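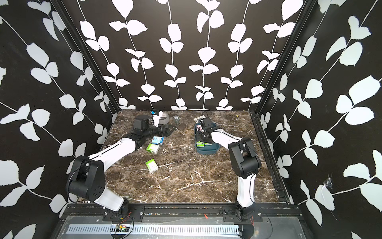
## The tray, the wallpaper, and a whole weekend gone

Quick one, I have to be out the door in 40 minutes and I still haven't eaten.

So. The tray. Dark teal, plastic, nothing fancy. Muthoni gave it to me in October when she was clearing out the Merura place and I said thank you and put it on top of the fridge, where it stayed with a bag of birdseed in it. I don't have birds. Long story, wrong apartment, the birdseed was the last guy's.

Anyway it's down off the fridge now and it has a job. Everything small goes in the tray. That's the entire system. If it's small and I don't know where it lives, tray. End of the week I empty the tray and everything in it either gets a home or goes out. Two weeks in and I've only cheated once (batteries, they're in a mug, leave me alone).

At the moment there's a green-and-white box in it, and the little pink-and-white thing at the back which I keep meaning to deal with. The silver-framed one never made it in, it's lying flat behind. Tomorrow.

### Why a tray and not a drawer

I had a drawer. The drawer is how I got here. You shut a drawer and it's over, you've forgotten the tape measure exists and you go buy another tape measure. I own more tape measures than I want to say. A tray sits there looking at you. And it's shallow so it fills up fast, and when it's full it's full and you have to do something.

Wycliffe says a basket would look nicer. Wycliffe also keeps his mail in the oven, so.

Rules so far, mostly made up as I went:

- no paper. Paper goes in the folder by the door or it takes over everything
- no food, not even wrapped. Learned that one with a cough drop
- nothing that's wet
- keys are allowed overnight but not to live there
- if I pick something up and can't say what it's for, out

The last one is the hard one. There was a plastic clip, gray, I carried it around for most of an evening trying it on things. Doesn't fit the blinds. Doesn't fit the vacuum. Threw it away and I'm already sure it was important.

### The wallpaper, since three of you asked

Black with white leafy vines. Yes I'm keeping it. Mom thinks it's too much. It is kind of a lot with the brown marble, with all those white and cream streaks going one way and the vines going up, and I did stand there with a cup of tea the first morning thinking oh no. But I've gotten used to it and now plain walls look like somebody forgot something.

If you're putting up a pattern like this, things I'd do over:

Order more than you think. I did the math, was pleased with the math, and came up one strip short. The pattern repeat eats paper. You cut off a chunk every time just so the stems meet up, and the chunk is no use to anyone.

Start from wherever people look first. I started in the corner by the outlet becuase it was easy to reach, and so my neatest seam is the one no guest will ever see. The bad one is by the light switch. I can find it in the dark.

Sharp blades. New one way more often than feels reasonable. A dull blade drags on the damp paper and leaves a fuzzy white edge, and on black that shows up like chalk. I fixed the worst of it with a black marker - not proud, but it works, and I'd do it again.

Also sponge the paste off right away. I left some for lunch and came back to shiny patches. Most came off with warm water. Most.

The whole job took a weekend plus roughly 20 minutes of lying on the floor.

### Marble

Shows nothing, which I thought was great. Dark brown with streaks, so crumbs just disappear into it. Then the sun comes in low and you find out how you've been living. I wipe it down every night now with a barely wet cloth and then a dry one. The dry one matters, otherwise you get smears.

I lost an earring back on it for two days. It was right there. I'd looked straight at it, it was just lying on a cream bit being cream colored. So that's another vote for the tray, teal is good for finding stuff on. Anything pale jumps right out. If you're shopping for one get a solid color, no print, you want it boring inside.

### What's left

The shelf. I know. The shelf from Skistness street has been leaning in the hallway so long that I hang my coat on it. Needs a bracket and I want to do the proper wall anchors this time, not whatever I did at the old place where the plant came down at 2am.

Then the box of cords. Wycliffe is coming over to help with that one and his theory is if it hasn't been plugged in since we both moved to Nerum it goes. My theory is that the second it goes I'll need it. We'll probably split it. I'm making the bean soup so he can't leave early.

And Muthoni wants to know if the tray has earned its spot or if she can have it back, she's regretting it now she's seen it out. No. Get your own. She gave me a set of mixing bowls in the same load and she can have those, I've used the small one and the rest just live inside each other at the back of the cupboard.

Oh and somebody asked in the comments what I do with the stuff that comes out of the tray when it does have a home but the home is full. I don't know! That's a next month problem. Right now the sewing things are in a cookie tin and the cookie tin is on a chair and I'm eating standing up.

OK I really have to go, can't find my other glove. Not in the tray, I checked. Will do the shelf post when there's a shelf.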